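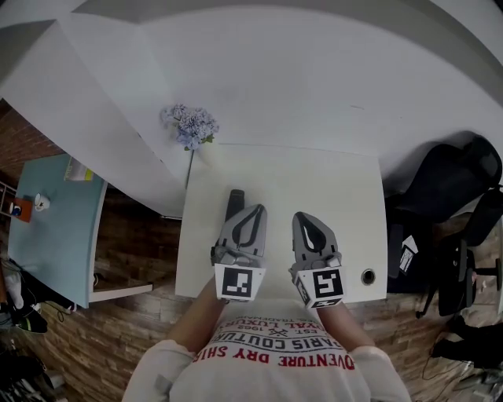 Wanted: people who doubt that a tidy desk helps anyone work
Hurkex Desk Study, Stadbridge
Posted 2022-10-30

I have read a lot of advice about desks. Clear everything off. Keep one plant. Put your mug on the left if you write with your right hand. Face a wall, or never face a wall, depending on which magazine you bought. Most of it comes with no evidence at all, and the part that does have evidence tends to rest on a dozen college students who sat in a room for an hour and were asked how they felt.

We are running a small study at Hurkex to see whether any of this holds up. I expect much of it won't, but I have been wrong before, and the study is set up so that I can be wrong again.

We need 25 adults who live in or near Stadbridge and do at least part of their work or schoolwork at a desk or table. You don't have to be messy. You don't have to be neat. If you sell organizing services or write about them, please sit this one out.

What you would do

You come in for 3 sessions. In each one you get a desk and a box of ordinary things: a mug, folders, loose papers, pens, a bottle, some artificial flowers. You set the desk up the way you are asked, or the way you like, depending on the session. Then you do dull paperwork on it. Sorting receipts, copying figures from one form to another, finding a letter in a folder somebody else filed. At the end you put everything back in the box.

We time the paperwork and check it for mistakes. We also ask whether you liked the desk, but that question comes last and gets the least weight. People say they like flowers. I want to know if they find the letter any faster.

Some of the desks are plain white and some have a colored top. A paint supplier once assured me that pale blue makes people calm and accurate. No figures came with that claim, so the desk color is in the study too.

What you get

You will be paid $300 after the last session. If you stop after one or two sessions you are paid for those at the same rate. Parking is free behind the building. Coffee is provided, and you may bring your own mug if you're particular, but it will stay off the desk during the timed parts.

What you don't get

No coaching, no personality type, no report telling you that you are a "visual stacker." We ran a pilot in August with the Zukov sorting checklist, and several people wanted to know their score. There isn't one. You also won't hear which setup did best until everyone has finished, and it is quite possible that none of them did.

The small print, in normal-sized print

You need to be 18 or older and able to sit and stand at a desk with breaks whenever you want them. Reading glasses are fine. Left-handed people are especially welcome, as the pilot had too few of them and nearly all desk advice ignores them.

Please don't read up on desk organization before you come. If you already have, tell us which book. It doesn't rule you out.

The sessions are held at the Raju Building, room 3656. The elevator is slow and the room is past the copier, on the side with the brick wall. Wear whatever you would wear at home with a delivery due.

How to apply

Send a short note to Kurniawati Gunawan at the Hurkex front desk, by mail or in person. Tell us what you do at your desk, which hand you write with, and the last piece of desk advice you tried. Say whether it worked and how you could tell. "It just felt better" is an acceptable answer, though I may ask you more about it.

We will write back to everyone, including those we can't take.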